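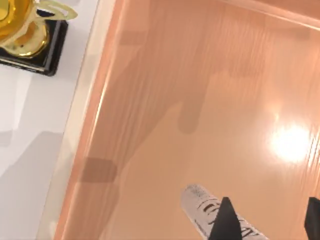 According to Shirley Pickering, the trouble with rural broadband is that the last 30 homes on any route cost more to connect than the first 2,000. She made the point at a public meeting in March, and the network plan that Ovoten has since drawn up for the Entwistle exchange area bears her out.

The area holds 1,867 premises. Most sit along the valley road, where the existing ducts can carry fibre with little digging. The remainder are farms and cottages on the upper lanes, served by copper lines on poles. Signal loss on copper rises with distance, and on the longest of these lines the speed falls below what a single video call needs.

Ovoten proposes to run fibre along the road and to serve the upper lanes by fixed radio link. A mast at the top of the valley would feed a small dish on each house. The dish needs a clear line of sight, and a survey by the contractor Darero found 17 properties without one, mainly owing to trees and the shape of the hill.
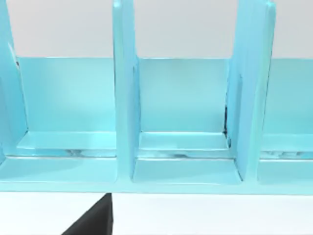
For those properties there are two options. The first is a relay: a second, lower mast that receives the signal from the main one and passes it on. It adds a small delay and needs its own power supply with battery backup. The second is to hang fibre from the existing poles. Overhead cable is quicker to install than buried cable, but many of the poles would have to be tested for load, and any that failed would be replaced at the network's expense.

Evie Lightfoot, whose house is among those surveyed, would prefer the poles. "A relay is one more box to go wrong in a gale," she said. Ovoten's engineers accept that masts are exposed, though they note that overhead cable comes down in high wind as well.

Capacity is a separate question. Homes on a radio link share the bandwidth of one sector, so evening speeds depend on how many are in use at once. Panesero, which would sell the service to households, intends to offer a lower top speed on the upper lanes at a lower monthly price. It has not yet published either figure.

Work on the road section can begin before the choice between relay and poles is made, as both would connect at the same cabinet by the bridge.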